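Swapped the instrument cluster on our older wheel loader for a programmable display in April. A few people asked how it went, so I'm putting it in one thread. Mostly wiring and configuration notes.

1/ The machine is a Rivari loader. The original cluster had five analog gauges and a row of warning lamps. The fuel gauge had been dead for two years and the coolant gauge read low. Replacement gauges were on a long back order, so I went with a Brosetti display and a separate Odau input module.

2/ The Odau module takes the analog senders and puts the values on the CAN bus. The display only reads the bus. You can wire senders straight into the display on this model, but then every wire has to come up through the steering column. The module sits behind the seat and two wires go forward, plus power and ground.

3/ First problem was termination. A CAN bus wants a 120 ohm resistor at each end. The display has one built in, switched in software, and it ships turned off. The module has one that's always on. With the power off I measured 120 across the pair, when it should be 60. Turned on the one in the display and the error frames stopped.
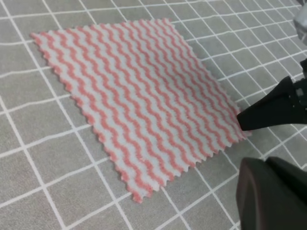
Sepehr Pakzad: Did you check that the engine ECU doesn't already have one? I had three on a bus once. It worked on the bench and dropped out whenever the starter ran.

4/ Good question from Sepehr. This engine is mechanical, no ECU, so there are only two nodes on the bus. If you have an electronic engine, measure before you add anything. If the meter says 40, you have three resistors and one has to go.

5/ Fuel sender next. It's a resistive float and the tank is an odd shape, narrow at the bottom. A straight line between empty and full gave me a reading of 50 percent when the tank was well under half.

6/ I drained it and filled it back up from cans, writing down the resistance at each can. Then I put the points into the lookup table in the display software. Ten points was enough. It took most of a morning and it's the one step I would not skip.

7/ Also put a filter on the fuel value. Fuel sloshes when the loader turns, and the bar was jumping all over. I average over 30 seconds now. Some people go longer. The low fuel warning uses the averaged value too, so it doesn't flash on every slope.

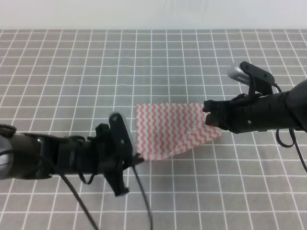 Two arms and a striped cloth on the grid mat.

8/ Coolant. I kept the original sender and that was a mistake. The old gauge read low, and so did the new display, because the sender was the part that was off. Checked it in a pot of hot water against a kitchen thermometer. Thermometer said 96 C, sender said 79. New sender went in the same day.

9/ Warning for coolant is set at 100 C with a buzzer. Below that the number just turns yellow. I had the buzzer tied to the yellow stage at first and the operator asked me to change it after one shift. Fair enough.

10/ Liam Coughlan asked by message about screen brightness. In the cab at noon it's readable at full. At night full is far too much. I wired the headlight switch to a digital input so the screen dims when the work lights come on. There's a light sensor option on the bigger model, but I didn't buy that one.

11/ Screen layout: I made three pages and ended up deleting one. Page one has engine hours, fuel, coolant, oil pressure and voltage. Page two is the rear camera. The third had trip totals and raw sensor values. The raw values are useful, so they moved to a service menu with a PIN.

12/ The camera page comes up by itself in reverse. There's a delay of a little under a second before the picture shows. I tried a different camera and it was the same, so I think it's the display switching video input. The operator still uses the mirrors and says he doesn't mind it.

13/ Connectors. I used sealed ones on everything outside the cab and spent more on those than on the cable. Inside the cab I reused part of the old harness. I regret that a little. One of the old splices gave me a voltage drop on the oil pressure signal ground and I chased it for an evening.
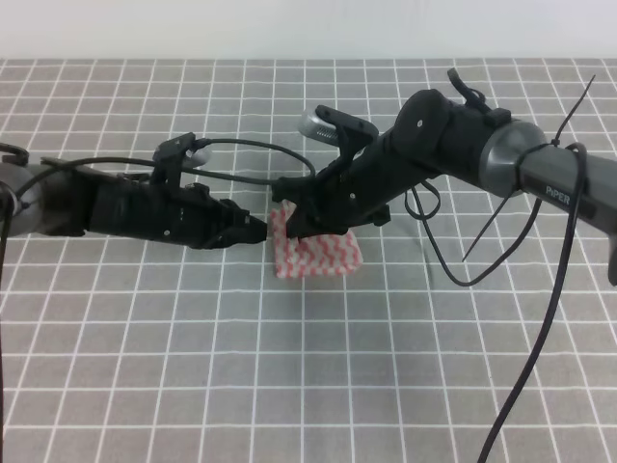 The fix was a separate ground wire for the senders, run back to the module and nowhere else. Before that, the oil pressure reading moved whenever the heater fan was switched on. After it, steady.

14/ Mounting: the old cluster hole is bigger than the new display. I cut a plate from 3 mm aluminum and painted it black. The display bolts to that with rubber washers in between. Leave space behind for the plug. I had to move the plate forward with spacers because the cable couldn't make the bend.

15/ Power: feed it from the ignition side, with its own fuse. The display wants a few seconds to save the engine hours when the key goes off, so it also has a constant feed. Without the constant feed mine lost the last few minutes of hours each time. It's in the manual, on a page I read too late.

16/ Save the configuration file somewhere other than the laptop you made it on. Put the version number on one of the screens as well. I had two versions that looked the same and loaded the older one back by mistake, which wiped out the fuel table.

17/ Time spent: almost four days, including the evening with the bad ground. I'd expect two for the next one. We have a Cassim backhoe with a similar dash and I'll probably do it this winter. That one has an electronic engine, so step one will be the meter across the bus.

18/ If anyone has the sender resistance curve for the Cassim fuel tank, please send it over. I would like to avoid draining another one.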